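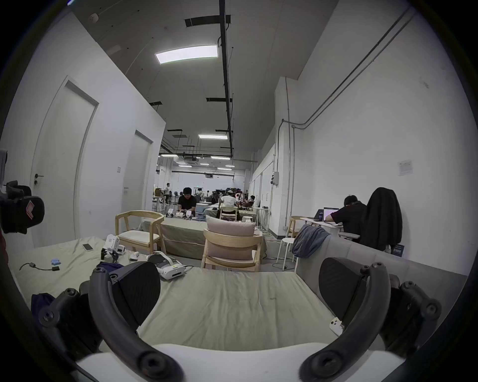 What Is Inside a Mattress?

You spend a big part of your life lying on a mattress. If you sleep nine hours a night, that is more than a third of every day. Most people never see what is under the cover.

A mattress is a thick pad made for sleeping on. It has to be soft enough that your shoulders and hips can sink in a little, and firm enough to hold up the rest of you. If it is too soft, your middle sags. If it is too hard, it pushes back on your bones and you wake up sore.

The Cover

The outside of a mattress is a fabric cover. Mattress makers call this cover the ticking. Ticking used to be a heavy striped cotton, and you may still see blue and white stripes on old mattresses. Today it can be almost any color, and a lot of it is white, gray or green.

Some covers are sewn on tight and can't be removed. Others have a zipper. A cover that fits loosely gets wrinkles when people sit on it or move around. The wrinkles don't hurt anything. You can smooth them out with your hands before you put the sheet on.

The Filling

Long ago, people filled big cloth bags with whatever they had. Farm families used straw or corn husks. Families with more money used wool, horsehair or feathers. Straw gets crushed flat, so the bags had to be emptied and filled again. Straw was also a good home for bugs.

There are two main kinds of filling now.

Foam is a soft material full of tiny bubbles. When you press on it, air is pushed out of the bubbles. When you let go, air goes back in and the foam rises. Memory foam does this slowly. Press your hand into memory foam and lift it up, and you can see the shape of your hand for a few seconds.

Springs are coils of steel wire. When you lie down, the coils squeeze together, and when you get up, they stretch back out. A large mattress can have 2,000 small springs inside, each one in its own little cloth pocket. Pocket springs move one at a time, so if your sister rolls over, your side of the bed stays fairly still. Over the springs there is a layer of foam or cotton so you don't feel the wire.

Some mattresses have both foam and springs. These are called hybrids.

How a Mattress Is Made

There is a mattress factory in the town of Plurnusville. It is called Cutow, and it makes foam mattresses for homes, camps and schools.

First, liquids are mixed together and poured onto a long moving belt. The mix puffs up like bread dough and turns into a giant block of foam. The block sits overnight to cool. Then a machine with a long, thin blade cuts it into flat slabs.

Workers glue the slabs together, usually with the firm foam on the bottom and the soft foam on top. The cover goes on last. It takes two people to pull it over the corners.

At the end, some mattresses are tested. A heavy roller goes back and forth over the top many, many times, and then someone measures how much the foam has flattened.

Mattresses and Other Soft Furniture

A sofa works a lot like a mattress. It has a frame, some springs or straps, and foam on top. A cushion on a wooden armchair is simpler. It is often just a piece of foam in a cloth cover, and the chair does the work of holding you up. That is why a chair cushion can be thin and a mattress can't.

Taking Care of Your Mattress

Mattresses collect dust, crumbs and sweat. Here are some ways to keep yours clean.

Use a sheet, and wash it in warm water.

Leave the blankets pulled back for a while in the morning so air can get in.

Ask an adult to help you turn the mattress so that the head end is at the foot. Twice a year is enough, maybe in April and again in the fall.

Clear off phones, cords, toys and bags before you lie down. Small hard things can press into the foam, and you can roll onto them and break them.

Don't jump on it. Jumping can bend springs and tear foam.

Words to Know

Ticking: the cloth that covers a mattress.
Foam: a soft material filled with tiny bubbles.
Coil: a wire wound in circles to make a spring.
Hybrid: a mattress with both foam and springs.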